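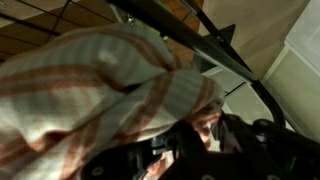
The Gwilliam stripe: rust and brown bands on grey-green and cream.

Gwilliam Striped Cloth
by Mivivari

We've carried plain cloths for a long time and people kept asking for one with some life in it. The Gwilliam is our answer, and we're very fond of it! It's a big, soft, all-purpose striped cloth that you can throw over a table, line a bread basket with, wrap around a casserole for the drive to your sister's, or just leave in a heap on the arm of a chair, where it looks good anyway.

The pattern was drawn by Saadet Akbulut, who also did our Brakance napkins. She wanted stripes that would still be interesting after the cloth had been folded, wadded up, and shoved in a drawer, so she kept them uneven. There are wide doubled bands in rust, and narrower brown ones, and between them the ground moves from a muted grey-green to a pale cream. Fold it one way and you get mostly green with a line or two of color. Fold it the other way and the cream comes forward and the rust looks much redder next to it. I've had one at home since November and I still catch myself refolding it to see what it does.

Details

Fabric: 100% cotton, woven in stripe, hemmed on all four sides
Color: Rust Stripe (the only color for now)
Item number: 2788
Sold singly or as a set of 2
Hanging loop at one corner
Machine washable

How it feels

Soft from the start, and softer later. We asked for a looser weave than the one in our Disari cloths, which are lovely and crisp but take a good few washes before they give in. The Gwilliam gathers up easily in your hand and drapes in round, full folds. If you like a cloth that holds a sharp crease down the middle of the table, get the Disari. If you want something you can grab by one end and pull out of the basket without thinking about it, you'll be happier with this one.

It also has enough body to be useful. Folded over a couple of times it makes a decent pad under a warm serving dish (please don't use it as a pot holder, it isn't thick enough for that and cotton will scorch). Twisted into a roll it stops a cutting board from sliding around. Jadwiga Lis, who packs most of our orders, rolls hers up and tucks it along the bottom of a drafty window, and now half the workroom does it too.

Ways we use it

On a small table, as a topper, straight or turned on the diagonal. The stripes look especially nice on the diagonal.

In a basket, with the corners hanging out over the side. Great for rolls, also great for hiding the remote controls.

For picnics. It's big enough for two plates, a loaf, and somebody's elbow.

Drying up after a crowd. It takes on a lot of water once the finish has washed out, usually after the second wash or so. Before that you may find it pushes water around a bit, like any new cotton.

As wrapping. Put a jar or a loaf in the middle, pull the corners up, tie. It's a present inside a present, and there's no tape to pick off.

Washing and drying

Wash it before you use it. Cool or warm water, with similar colors, and the first couple of times I'd keep it away from anything white that you care about. Rust and brown dyes can shed a little at the beginning. We haven't seen it after the third wash, but that's our machine and our water, so use your own judgment.

Tumble dry low or hang it up by the loop. Take it out while it's a touch damp and shake it hard, and you can skip the iron completely. If you do iron, go with the stripe and not across it, and use plenty of steam. Skip the bleach and the fabric softener. Softener coats the cotton and then it won't absorb properly.

Expect some shrinkage in the first wash. We cut it generously with that in mind. Expect the cream to warm up slightly over time too, and the darker bands to mellow. I think it's prettier that way, but if you want to keep the colors strong, dry it out of direct sun.

A note on color

Rust is a hard shade to get right on a screen. In lamplight it goes brown, and by a window on a bright morning it can look nearly brick red. The grey-green shifts as well, sometimes toward a pale blue-green. If you're trying to match it to paint or to dishes you already own, write to us and we'll mail you a swatch. They're small but they have a bit of every band on them.

Stripe placement varies from cloth to cloth, depending on where it was cut. Two cloths from a set will have the same colors and widths, but the first stripe may fall closer to the hem on one than on the other. Tell us in the order notes if you need a pair that lines up and we'll go through the shelf and find the nearest match.

Availability

The first run was 2000 cloths. We've got a healthy stack left, and a second run is planned with the same mill. Orders placed by 11 in the morning go out the same day. Sets ship folded together in one paper band, with a care card tucked inside.

Returns are fine as long as the cloth hasn't been washed. If there's a weaving fault or a hem that's come open, it doesn't matter whether you've washed it, send us a picture and we'll replace it. A thicker thread here and there is part of the weave and doesn't count as a fault, though if one bothers you, ask.

Questions we've had so far

Is there a matching napkin?
Not yet. Saadet has drawn one with the narrow brown stripe only and I'm pushing hard for it! In the meantime the Brakance napkins in cream sit next to it very nicely.

Can I cut it up?
Sure. It sews easily and frays a fair amount, so finish your edges soon after cutting. One customer made cafe curtains for a camper and sent us pictures, and they're wonderful.

Will it work as a baby blanket?
We'd call it a kitchen and table cloth and leave it there. It hasn't been made or tested for babies.

Do you sell it by the yard?
We don't have it that way now, but enough people have asked that we've put the question to the mill. Sign up for the restock email on this page and we'll include any news about yardage.

You may also like

Disari Plain Cloth, crisp weave
Brakance Napkins, cream
Mivivari Bread Basket, round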